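Citton Hall games room to reopen in July with restored pool table

May 10, 2022

The games room at Citton Hall is coming back! Norker, the small charity that runs the hall, has set July for the reopening, and the pool table will once again be the heart of it.

The work has cost 3,000 pounds, raised through quiz nights, a sponsored walk and a very generous gift from the Siddiqui family shop on Caden Street. The table took up 700 pounds of that, the rest going on new lighting, fresh paint and a proper floor under the old carpet tiles.

Anyone who grew up near Caden Street will remember the table as it was, with a slope towards one corner pocket and a rip that had been taped over more than once. The slate has now been levelled and the cushions replaced, and the cloth is dark green again from end to end. The wooden rails were kept. They have a few dents in them and we rather like those.

Norker will also be running free table care mornings once the doors are open. These are for anybody who has ever fancied knowing how a pool table is looked after — brushing the cloth, wiping down the rails, cleaning the balls by hand and putting everything away for the next players. No experience is needed and you don't have to play.

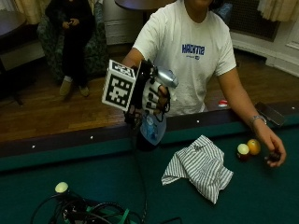 Each morning ends with a few friendly frames, and beginners are very welcome to stay on for those. Cues are provided, including shorter ones for younger players, and there will be tea and squash at the hatch.

A spokesperson for Norker said: "We've missed the sound of that room. People used to wander in for one game and stay until we locked up, and we can't wait to have them back. It's a lovely old table and it plays beautifully now."

The games room will be open to all ages, with under-12s asked to bring an adult. A session on the table is free for members and costs 5 pounds for visitors. Members can book from the end of June at the hall office, or by leaving a note in the box by the front door.

ENDS

Notes to editors

Norker looks after Citton Hall and its garden. Press visits before the reopening can be arranged through the hall office.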